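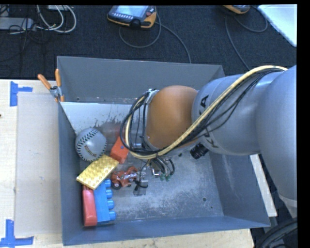
Cell Operator, Mixed-Item Picking (two positions)

Reltwood, Building 3
Full time, hourly, first shift or second shift
Reports to: Aba Wumbei, Cell Lead

About the position

Reltwood sorts and repacks returned consumer goods, mostly toys and small sporting items. Until last January, all picking from mixed bins was done by hand at the sort benches. Part of that work has moved to robot cells, where an arm lifts single items out of a metal bin. The cell operator sets up the bin, starts the run, watches the picks, clears faults and records what happened.

The position replaces the former grade of Bench Sorter II in this area. Bench Sorters who move across keep their seniority date. The two openings are additional and are open to outside applicants.

How the work differs from bench sorting

A bench sorter handles every item. A cell operator handles the items the arm leaves behind, drops or grips badly. In practice these are items pressed against a bin wall, flat pieces lying across other pieces, and anything round that has rolled into a corner. Expect long stretches of watching with short periods of hand work between them.

There is less lifting and less reaching than at the benches. There is more standing in one place, more reading from a pendant screen and more writing. Applicants who prefer steady hand work should look at the bench openings, which are posted separately and are still being filled.

Pace is set by the run plan. Individual pick counts were dropped as a measure for cell staff when the cells went in. Operators are reviewed on fault logs, on handover notes and on whether the cell is left in the state the checklist calls for.

Duties

Load bins with mixed items according to the run sheet.
Check that the bin is clamped and square to the tape marks before each run.
Start, pause and stop runs from the pendant.
Inspect cables along the arm for rubbing or pinching at the start of each shift.
Inspect gripper fingers and wiring. Report damage; do not repair it.
Stop the cell before reaching into a bin, without exception.
Enter each fault in the log with the item type, its position in the bin and the action taken.
Sort rejected items by hand at the end of a run.
Give a spoken and written handover to the next operator.

Bin floors and walls get scratched in normal use. Operators note new dents or sharp edges, and maintenance decides whether the bin stays in service.

Requirements

Able to stand for up to two hours between breaks.
Able to read and write short reports in English.
Able to tell colors apart well enough to follow the item sheets – a short check is given on site.
Comfortable working next to moving equipment.
Six months in warehouse, assembly, packing or similar work.

No programming is required. Changes to the pick software are made by the controls group. Operators are expected to say when a change has made things worse, and the log has a separate column for this.

Useful but not required

Time spent with any industrial arm or teach pendant.
Lockout training from a previous employer.
Experience training new coworkers.

Training

Training takes 93 hours, all paid at the full rate. The first 17 hours are classroom and safety work. The rest is at the cell with a trained operator present. A trainee does not run a cell alone until the cell lead has signed the last page of the training book. Trainees who do not pass may repeat the cell portion once or move to a bench position at the bench rate.

Current Reltwood staff are trained on their normal shift wherever the schedule allows it.

Hours and pay

First shift starts at 6:00 a.m., second shift at 2:30 p.m. Shifts are eight hours with a paid overlap of 15 minutes for handover. Cell operators rotate to the sort benches for part of each week. The rotation was asked for by the first group of operators and is now in the shift agreement.

Starting pay is one grade above Bench Sorter II. The second-shift premium is unchanged.

How to apply

Outside applicants: send a work history and a short note stating which shift you want to the hiring desk, reference RW-83. A cover letter is not needed.

Current staff: fill in the transfer form at the shift office and hand it to your supervisor or directly to Aba Wumbei. Supervisors may not hold a form for longer than one week.

Selected applicants will be invited to a site visit. It includes a walk past the cells, 19 minutes of watching a run and a talk with a working operator – the operator takes no part in the hiring decision. Closed-toe shoes are required. Long hair must be tied back and lanyards left at the front desk.

Applications are read in the order they arrive, and the posting stays open until both positions are filled.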